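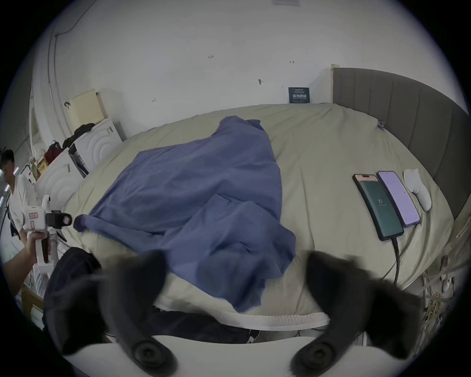
# Bedding Week at Femix: A Gallery of Sorts

Welcome to the least glamorous photo gallery on the company site. We teach machines to tidy bedrooms, and the machines learn by example, so grown adults with engineering degrees spend their afternoons making beds with grippers. They make the bed, mess it up, and make it again. Their parents would be thrilled, fifteen years too late.

The opening shot is from the blue sheet set. The soft gray fingers in front belong to the hand-held gripper that did the recording, and a second gripper is at lower left in somebody's fist. The sheet lies crumpled across a beige duvet, which is a fair picture of where most of our examples begin.

Wednesday, August 18, 2021

## What counts as an example

One example is one job, start to finish: pick up the sheet, spread it, let go, back away. If you stop in the middle to scratch your nose with the gripper, you've recorded a nose-scratching example, and we have enough of those from March.

The target for each room is 100 clean examples. We aim for 20 before lunch. Mornings go well. By late afternoon people start tugging at the corners like they're starting a lawn mower, and the learning system, bless it, will copy that too.

## What we ask of the bed

**Wrinkles.** We want lots of them, and different every time. People are surprisingly bad at making a random mess. Left alone, everyone develops a signature crumple, and after a while you can tell from the sheet who was on shift. The rule now is to toss it with your eyes shut.

**Clutter.** A bedroom with nothing in it teaches you about bedrooms with nothing in them. Two phones and a white sock are on the duvet up by the tall gray headboard, and a charging cable runs across it as well. The sock has probably put in more hours than some of our contractors.

**Color.** Blue on beige is the easy level, and we enjoyed it while it lasted. White sheet on white duvet is next on the schedule. The people who label the data have already asked for that week off.

## Notes on the gripper

Ours is called Bosley. The first version was called Kettler and weighed about as much as its name suggests. Bosley is lighter, with soft fingers that bend around a fold of fabric and let it go without much drama. You hold it, you squeeze, it records what it saw and how far the fingers closed. No robot has to attend, which keeps the cost down and the furniture in one piece.

Things we tell new people on the first day:

- Approach the cloth slowly. You're faster than the arm that will someday copy you, and showing off doesn't help it.
- Keep your other hand out of it. Smoothing a corner with your palm feels helpful and ruins the example.
- If you drop the sheet, pick it up again and keep going. Recoveries are gold, and we'd happily take more of them.
- Don't apologize to the gripper. It has no microphone.

## Where the examples go

Everything recorded in a day is sorted that evening into three piles: keep, fix, and what was that. The keepers go to Lasley, our training setup, which chews on them overnight and reports a score in the morning. The score goes on a whiteboard next to the coffee machine, where people can be disappointed by it in company.

We hold back 12 examples from every room and never train on them. They're the test. So far Lasley is decent at finding a corner, fair at lifting it, and has its own ideas about where a bed ends. It once spread a sheet very neatly over a chair. We gave it partial credit.

## Coming up

Pillowcases, then fitted sheets. We know how that sounds. Most of the team can't fold a fitted sheet with two hands and a video to follow, so the quality of instruction may dip for a while. If you can do it properly, write to the data desk and name your price in sandwiches.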